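Why Do Bricks Overlap?

Look at a brick wall. Go on, it won't run away. Each brick sits across the crack between the two bricks under it. Builders call this pattern a bond, and it is very old.

Suppose you stacked your bricks in straight towers instead. The cracks would line up from top to bottom, and each tower would stand alone, like kids who aren't speaking. One good shove and over goes the end tower.
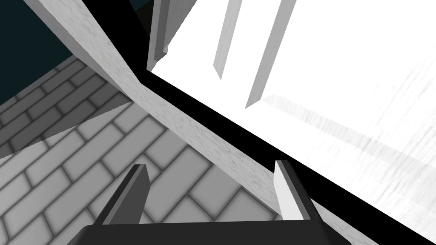

When bricks overlap, the weight on one gets shared by two below, then three below those, and so on down. The bricks have no choice about sharing, so they are better at it than your brother.

Paths and patios use patterns too. Zigzag herringbone is a favorite for driveways - the bricks lock together when a car turns its wheels.

Try it with 15 blocks. Build a straight stack wall, then an overlapping one, and poke each with one finger. Pick up the blocks afterward. Bare feet have strong opinions about blocks.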